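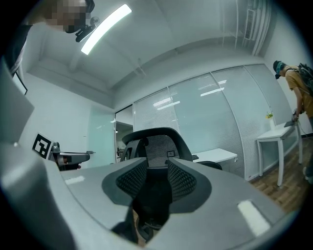

La silla de oficina, detrás.

Visita a Jatside, 26 feb 2019. Llego tarde, Ruba Semaan ya pinchando test pressings en la sala del fondo. Dos EPs nuevos de Fallahi, electro lento, mucho bajo. El segundo mejor, la cara B sobre todo. Luego Burnar, más áspero, no me convencio tanto. Kiprono Mosoti enseña el torno de corte, va a 10 copias por tarde, más de 1.924 en el archivo. Café malo. El disco de Hunum sale en julio, eso dicen. Me llevo un white label sin escuchar, ya contaré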